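Pircombe Hand-Held Gripper Pads, Textured, Pair

Sold by Emwood. Part no. GZ-206. Fits Gezer two-finger hand tools.

Replacement pads for soft and crumpled items: film wrappers, foam netting, paper towel, drink cartons. Mass 11 g per pair. Maximum opening 142 mm with pads fitted. Supplied with 2 pads and fasteners. Colour may vary between batches.

Compared with the smooth Grurkix pad, the textured face needs less closing force on thin film. Both use the same mount. Recalibrate finger width after changing pads. 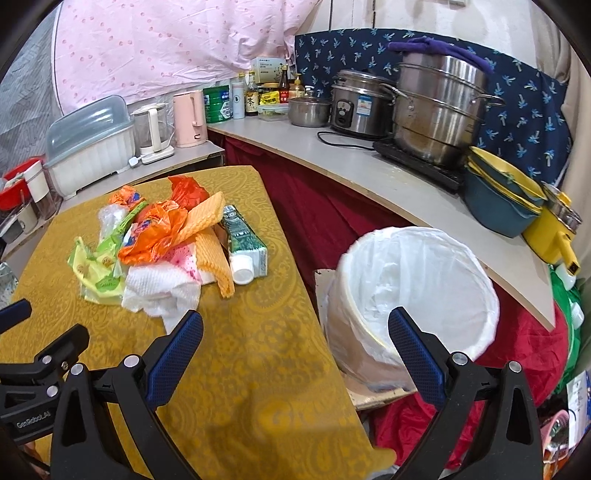 Table-clearing trial, dark blue textured pads. Packaging at left, lined bin at right.

Page revised August 2025.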